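夹爪与腕部相机选型比测工作会议纪要

时间:2020年2月2日
地点:Firnitz 实验楼二层会议室
主持:Ottilie Danzer
记录:Chutima Kongkaew
参会单位:总体组、仿真组、控制组、采购与质量组

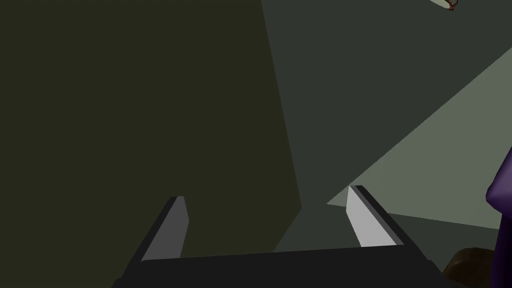 图1 仿真环境腕部视角画面,平行夹爪处于张开状态

一、会议议题

(一)听取仿真组关于两型平行夹爪比测进展的汇报;
(二)审议腕部相机安装位置及视角参数;
(三)讨论控制器接口及夹持力设定的统一办法;
(四)确定实物试验的准入条件和后续分工。

二、上次会议事项落实情况

上次会议共布置任务六项,已办结四项。未办结的两项分别为 Killach 夹爪备用指尖的到货验收和试验数据目录的统一编号。前者系供方发货批次调整所致,采购与质量组已取得书面答复;后者已形成初稿,待控制组会签。会议同意上述两项顺延,列入本次会议任务清单继续跟踪。

三、汇报及讨论情况

(一)夹爪比测进展

仿真组汇报,本阶段在同一机械臂模型上分别加载 Killach 与 Pludonico 两型平行夹爪,按照统一的任务脚本开展抓取试验,累计完成3507次。试验对象包括规则几何体、圆柱形容器和表面不规则物体,起始位姿由脚本随机生成,两型夹爪使用相同的随机序列。

从汇总结果看,两型夹爪在规则几何体抓取中表现接近。对于表面不规则的物体,Pludonico 夹爪的接触保持较好,但在靠近竖直面作业时,其外侧壳体更易与环境发生干涉,规划器频繁改道,单次作业时间有所延长。Killach 夹爪外形较窄,在狭小空间内通过性较好,指尖接触面偏小,物体提起后偶有转动。

Ottilie Danzer 指出,仿真中的接触参数沿用默认值,尚未用实物数据校准,现阶段的差异只宜作为排查问题的线索,不得直接写入选型结论。与会人员同意这一意见。

控制组提出,比测脚本对“抓取成功”的判定只看物体是否离开支撑面,未考虑提起后的姿态变化,建议增加保持时间和姿态偏差两项判据。仿真组认为可行,但需对既有记录重新计算。经讨论,同意增加判据,原始记录保留不变,重算结果另行存档。

(二)腕部相机视角

会议结合图1对腕部相机视角进行了审议。画面由夹爪后上方取景,掌部占据下缘,两指向前上方伸出,指间留有较宽的空当,可以看到后方的平面。仿真组说明,该视角的优点是两指同时可见,便于判断开合状态;不足之处是掌部遮挡较为明显,画面右下角附近的褐色物体即有一部分被掌部右端挡住,右侧边缘的紫色物体也只有局部进入画面。

控制组认为,目标物体靠近画面边缘时,位姿估计缺少完整轮廓,单凭腕部相机难以保证稳定,应当与固定相机配合使用。采购与质量组询问是否可以通过更换广角镜头解决。仿真组答复,广角镜头能够扩大覆盖范围,但边缘畸变相应增大,标定工作量随之上升,且不能消除掌部自身的遮挡。

会议还注意到,图1中左右两指内侧面的明暗不一致,右指内侧面明显较亮,左指为中等灰度。仿真组表示,以固定灰度阈值提取指尖轮廓的现行做法对此较为敏感,拟改用基于边缘的方法,并在不同光照设置下重新核对。另外,仿真画面中的大面积平面颜色单一、缺少纹理,与实物环境存在差距,会议要求在后续场景中补充表面纹理和投影效果,以免高估视觉算法的适应能力。

(三)控制器与夹持力设定

控制组汇报了 Srisuk 控制器的接入情况。该控制器已完成与机械臂模型的通信联调,开合指令和状态回读均可正常使用。现存问题是两型夹爪的力设定单位不同,脚本中以百分比表示,换算关系未在文件中写明,不同人员复核时容易产生误差。

会议认为,力设定应统一以牛顿为单位记录,百分比仅作为设备侧的内部参数保留。各组提交的试验配置须同时注明夹爪型号、控制器固件版本和换算依据,缺项的配置不予纳入汇总。

(四)实物试验准备

采购与质量组报告,实物试验台架已安装到位,急停回路和防护围栏待验收。样件采购预算为900欧元,用于补充不规则物体样件及指尖易损件。会议同意该项支出,由采购与质量组按规定程序办理。

关于试验规模,仿真组建议每型夹爪先行安排超过8个工况,控制组建议适当压缩,优先覆盖靠近竖直面和目标部分遮挡两类情形。经讨论,会议采纳控制组关于优先次序的意见,工况总数待台架验收后另行核定。

四、会议决定

(一)现阶段不作夹爪选型结论。Killach 与 Pludonico 两型夹爪均进入实物试验。

(二)抓取判据增加保持时间和姿态偏差两项,由仿真组完成脚本修订和既有记录重算。

(三)腕部相机暂维持现有安装位置,同步增设固定相机一台。仿真组另提交后移和抬高两种安装方案,附遮挡范围对照。

(四)指尖轮廓提取停止使用固定灰度阈值,替代方法须经控制组复核后启用。

(五)力设定单位自本次会议起统一为牛顿,由控制组编写换算说明并发各组执行。

(六)急停回路和防护围栏未通过验收前,不得开展带电实物试验。

五、任务分工

仿真组:负责判据修订、记录重算、相机安装方案及场景纹理补充。
控制组:负责换算说明、Srisuk 控制器固件版本登记、数据目录编号会签。
采购与质量组:负责备用指尖到货验收、样件采购、台架安全验收。
总体组:负责汇总各组材料,编制实物试验大纲,提请下次会议审议。

六、其他事项

Chutima Kongkaew 提请各组注意,提交的仿真截图应附脚本版本和随机序列编号,图题中须写明视角来源。既有材料缺少上述信息的,由原提交组补齐。

选型评审会拟于9月召开,具体时间另行通知。

主送:各参会单位
抄送:Firnitz 实验楼管理办公室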